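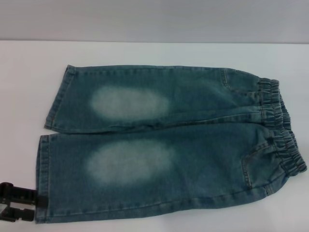
Fold along the waistband first and the legs will follow, according to one parent who answered our survey at the Udeck clothing exchange. We tested that advice on children's jeans with elastic waists, comparing it with folding leg over leg.

We did 80 folds in each style, on a white tabletop. Leg over leg gave the flatter stack. The elastic puckers and adds height at one end, so we alternated the direction of each pair.
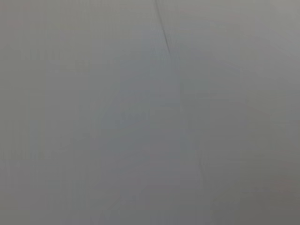 4.2 Creases

A crease can be a thin dark line at one end and fade to almost nothing further on. We scored only the sharp part.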